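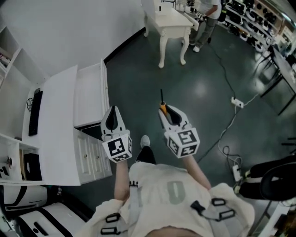
## 3. Shiny floors and how people feel about them

I should say up front that I came to this question sideways. I'd been asking people in Rurkus what they thought of the lighting in their shared buildings (the library, the clinic, the two halls) and they kept wanting to talk about the floors instead. So I gave in, rewrote half the questionnaire and started again in May.

We got 394 forms back, which was far more than I'd hoped for! Kerttu Pelkonen did the coding with me, each of us working alone first and then arguing over the ones we'd split on. Most of the arguing was about the word "slippery." People used it for floors they had slipped on, for floors they thought they might slip on, and for floors they just didn't like the look of. In the end we gave it its own code and left it out of the safety totals.

Glare came up again and again, nearly always on dark floors. A dark glossy surface picks up the ceiling lights and hands them back to you as bright patches (the floor in Figure 1 is a fair example of the finish, a dark teal-grey with the overhead lights showing in it). Older respondents described slowing down for the patches or walking around them. One woman wrote that she "goes the long way by the wall" at the Carnorier clinic, and another said the hallway there looked like a creek at night. I've kept both of those on a sticky note over my desk.

What surprised me was how little the lighting itself got blamed. Even where the fixtures were bare and badly placed, people said the floor was too shiny, and hardly anyone said the light was too harsh. I think we're used to looking at floors as something somebody chose and polished, and we see lights as just being there. That's a guess, mind you, and the questionnaire wasn't built to test it.

Cleaning staff saw things differently, and I wish I'd talked to them sooner. At the Rantala hall they told me a matte floor never looks finished, however long you spend on it, and that visitors complain about dirt that isn't there. The hall had been quoted $4,000 for a low-sheen recoat and turned it down, partly for that reason. I don't have a good answer to this. A floor that reads as clean to one person reads as wet to the next, and both of them were filling in the same form.

Pale floors got off lightly in our sample, but please don't lean on that too hard. Only the Zernia library has one, and everybody loves the Zernia library. I'd have liked a second pale floor in a building people were grumpy about.

Section 4 gets into the gloss readings and where they part ways with the comments.

**Figure 1.** Dark teal-grey glossy floor under overhead lighting, with white built-in shelving at left.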